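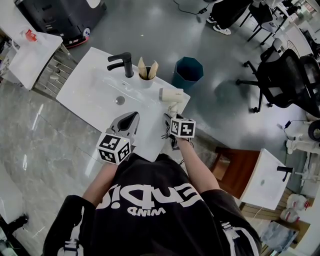 《Trikudine》的首轮点映还会和全国公映同一天开始吗？

点映提前到公映前一周，只在 Đoàn 影院的几个厅放，公映仍在四月，日期等发行方书面确认后再对外讲。

分享 181　评论 6

动作片《Trikudine》宣发与后期协调会 会议纪要

时间：上午十点开始，十二点二十分结束，中间休息一次
地点：Wosov 影业二楼会议室
主持：Huệ Thái（制片）
记录：宣发组
出席：Huệ Thái、Đạt Phùng（动作指导）、剪辑组、声音组、宣发组、发行代表，Đoàn 影院方面线上参加
缺席：视效组组长，事先请假，书面意见已收到

一、上次会议事项回顾

上次纪要无人提出修改，通过。

遗留事项里，码头追逐戏的补拍已经结束，素材交到剪辑组。主演的配音补录还差两场，演员在外地拍另一部戏，下周才有空。片尾字幕名单仍缺特技队的几个名字，Đạt Phùng 会后把名单给到后期，姓名写法以本人签字的为准，之前有人在微信里发的那一版作废。

二、片长与剪辑

剪辑组放了第三幕的新版本。和上一版相比，两位主角在旧剧院里的对打保留完整，前面用来交代身世的闪回删掉一段，另一段挪到开头。

Đạt Phùng 认为对打中间的切换还是太密，有两处看不清谁先出手，建议用回侧面的长镜头。他说这场戏排练时间最长，演员自己打下来的部分应该让观众看到。剪辑组的意见是长镜头里有一次落地的节奏慢了，接在前面的快切后面会显得松。双方同意先做一个混合版本，前半段用长镜头，从楼梯开始恢复现在的剪法，下次会上再看。

Huệ Thái 提醒，片长不能再往上加。影院方面已经按目前的片长排了场次，多出几分钟，晚间就会少放一场。影院代表确认了这一点，并说周末晚间场对动作片最要紧。

发行代表问身世闪回删掉以后，反派为什么追到码头，观众能不能看懂。剪辑组说后面有一句台词交代。会上重放了那一段，台词被引擎声压住，听不清楚。此事转给声音组处理。

三、声音与配乐

声音组报告，对白预混完成，打斗部分的拟音完成大半。旧剧院那场戏的拳脚声偏脆，导演要求闷一些，正在重做。

码头段的引擎声会往下压，把那句台词让出来。如果压下去还不清楚，就请演员在补录时把这句重新说一遍，不另外安排录音时间。

配乐方面，主题曲的两个版本都交了。宣发组希望用节奏快的一版做预告片，导演倾向在正片片尾用慢的一版。会上没有反对意见，按这个办。歌手合同里写的是一首歌一个用途，两个版本算不算同一首，由 Huệ Thái 问法务。答复之前，预告片不要上线。

四、宣传安排

宣发组介绍了预告片上线后的计划。第一支预告片以双主角对立为主，不透露第三幕的反转。海报出两款，两位主角各一款，单人海报的版面大小必须一致，这是两边经纪合同都写明的。合体海报推迟到公映前发布。

有人提出第二支预告片可以放一点旧剧院的镜头。Đạt Phùng 不赞成，理由是那场戏是全片最后的看点，提前放出来，影评会先拿它和别的片子比。导演在电话里表示同意他的看法。决定第二支预告片只用码头和屋顶的素材，旧剧院最多出现外景。

动作训练的幕后短片由特技队供素材，宣发组剪。Đạt Phùng 要求短片里不要把威亚镜头全部剪掉，用了就是用了，观众看得出来。他还要求保留安全员的部分。宣发组接受，成片先发给他看。

印刷品：海报印 3,000 张，其中 600 张留给点映和影迷场，其余随拷贝发到各地影院。上次会上有人提过 2,000 张的方案，单价降不下来，不再考虑。运输费由发行方承担，发行代表已当场确认。

媒体采访集中在一天做完，上午文字媒体，下午视频媒体。两位主演同时接受采访的时间不超过一小时，提问提纲需提前交。关于主演是否会参加《Taltolano》的问题，统一回答是目前没有可以公布的消息。《Taltolano》仍在剧本阶段，属于另一个项目，本片的人不要代为评论。

五、点映与影院

Đoàn 影院方面确认提供三个厅做点映，主厅留给影迷场。映后主创见面二十分钟，主持人由影院安排，问题现场提，不预先筛选。Huệ Thái 说可以不筛选，但涉及结局的问题请主持人放到最后，愿意先走的观众可以先走。

影院问点映票价是否与公映一致。发行代表答复一致，不搞赠票抽奖。媒体票另外出，不占影迷场的座位。

影院技术人员提出，上一部片子的放映文件到得晚，测试只做了一遍，后来有一个厅的环绕声道接反了，放到第二天才发现。这次要求文件提前五天到，至少完整测试一遍打斗段落。后期方面说五天有困难，要看视效什么时候交齐。讨论后定为提前四天，如果再晚，由后期派人到现场一起测。

六、视效进度

视效组组长的书面意见由后期代读。屋顶段的背景替换完成，威亚擦除还剩一批镜头，主要集中在两人从天台跳下那一段。爆炸镜头的烟改过两次，导演仍觉得太干净，第三版本周给。

书面意见里还提到，如果第三幕改用长镜头，会多出几个需要擦除威亚的画面，原先的排期没有算进去。剪辑组答应把混合版本先发视效组估时间，估完再定要不要做。Huệ Thái 表示预算里没有为这一项留钱，能在现有人手里消化就做，不能就维持现在的剪法。

七、其他

特技队有一名队员在补拍时扭伤脚踝，已经复诊，医药费由剧组保险支付，单据交到制片处。Đạt Phùng 补充，屋顶段的护垫用旧了，还给租赁公司的时候对方要求赔一部分，他手上有开拍前的验收单，会后复印一份。

武器道具归还清单少了一根短棍的记录。道具组说在宣发组那里，拍海报时借去的。宣发组答应找出来还掉。

有同事问公映后的加班补休怎么算，这次会不讨论，按 Wosov 原来的办法走，有疑问直接找人事。

八、待办事项

剪辑组：第三幕混合版本，先给视效组，再上会。
声音组：旧剧院拟音重做；码头段台词处理。
Đạt Phùng：特技队名单；护垫验收单复印件；看幕后短片。
Huệ Thái：主题曲两个版本的合同问题；催主演配音时间。
宣发组：单人海报终稿；采访提纲；归还短棍。
发行代表：公映日期书面确认；海报运输安排。
后期：放映文件提前四天送到影院，延误时派人到场。

下次会议仍在二楼会议室，上午十点，先看片再讨论，请各组不要迟到。需要列入议程的内容提前一天发给记录人。

本纪要已发各出席人核对。发行代表更正一处：点映的媒体票由发行方出，不由影院出，特此注明。

分享 181　评论 6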